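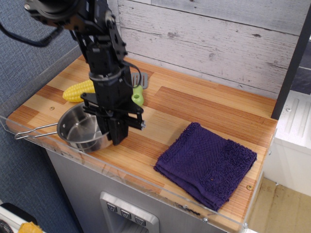 Toy kitchen counter, current state. Saucepan front left, purple washcloth on the right.

**1/** Notes on the play kitchen refit, as several people asked about the counter. Base unit is a secondhand Irneo. New parts are the countertop pattern, the backsplash and the rim.

**2/** Countertop: striped butcher-block, light and medium orange-brown. Three screw heads show on top. I considered filling them. Filler has to be drilled out whenever the top comes off, so they stay.

**3/** Backsplash: weathered whitewash plank print from Plamholm, gray grain and knots. Sold by the roll. Let it sit flat overnight before cutting or the corners lift. Cut from the back with a fresh blade.

**4/** Rim: clear acrylic, front and left side. It stops small food from rolling onto the floor. It also scuffs. Mine has scuffs and a few dark marks along it. Dish soap and a soft cloth only. Window cleaner can craze acrylic, so keep it away from the cut edges.

**5/** Saucepan: stainless, small, bent wire handle. With the pan near the left front, the handle reaches out over the rim. Turn it inward if you have a toddler who grabs. The yellow corn goes behind it.

**6/** Washcloth: regular terry, dark purple, with a ribbed band. Kang sells play towels in a set of 6. I tried them and they are too thin to stay folded. A real washcloth stays put and goes in the wash with everything else.

**7/** Cabinet front is brushed silver with a recessed panel, three small gray buttons, down chevron on each. I left it alone. Fingerprints come off with a dry microfiber cloth, wiped along the grain.

**8/** Gray slotted spatula stands against the back wall. I want a rail for it. The Zitosora rail is 30 cm and needs two screws into the back panel, so measure the panel thickness first. Short screws.

**9/** Jae-in Um asked whether the plank print survives steam. Unknown. It is a toy kitchen and there is no steam.

**10/** Rail goes up in January. I will post the hole spacing then.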